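Building a Pushing Cell in a Shared Workshop
Course handout, unit 5: Board, tool and marker

Bring the parts list from unit 4 and the base frame you drilled last time. By the end of this session the board should be fixed down, the tool mounted and the marker entered in the settings file.

The cell is a tabletop setup for pushing small blocks with a plain rod. It has no fingers and no suction cup. Everything the arm does, it does by touching the side of a block and moving. That keeps the hardware cheap, but it means the surface and the rod height have to be right, and most of the work in this unit goes into those two things.

The base

We use Tendeck perforated panels. Two panels butt together with the seam running front to back. Check the seam with a straightedge before you put anything on top. If one panel sits higher, shim the low one from underneath. Do not sand the panel edges.

The board goes over the seam. Locate it with bolts in the panel holes near the corners and keep the heads snug to the wood. A board that can creep will spoil your calibration slowly, and you will blame the software first.

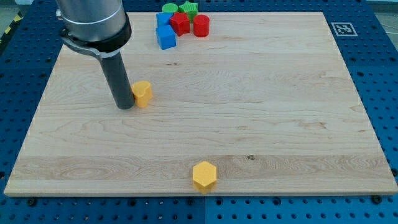 UNIT 5 / TOOL AND WORK SURFACE

The tool is a straight black cylinder with a rounded tip, hung from the collar at the end of the arm. For the height setting, jog down beside a block, as with the yellow heart here, and stop with the tip 2 mm above the wood. Use a feeler gauge. Repeat at each corner of the board and write down all the readings. If they disagree by more than a millimeter, go back to the shims.

Speed limit for the first runs is 30 mm per second. Cleline is the control program on the workshop computer; the limit is on its second settings page and has to be saved separately for each user account.

Marker

The square marker lies flat on the blue panel, past the far edge of the board. Keep it off the wood so that blocks are never pushed over it. Our print is listed in Cleline as 1,722. If you reprint it, use matte card – glossy stock throws glare under the Todorova bench lights – and measure the black border again after printing.

Blocks

A grouped start is harder than a spread one. With the cubes, stars and cylinders close together at the back, the rod has few clean ways in. Start with a single block standing clear, such as the yellow hexagon near the front edge, and push it in a straight line. Stars tend to turn when pushed on a point, so aim between two points.

Before the next unit

Log five straight pushes with one block and save them in the Monda folder. Note the start position, the end position and any turn. Leave the arm parked and the power strip off.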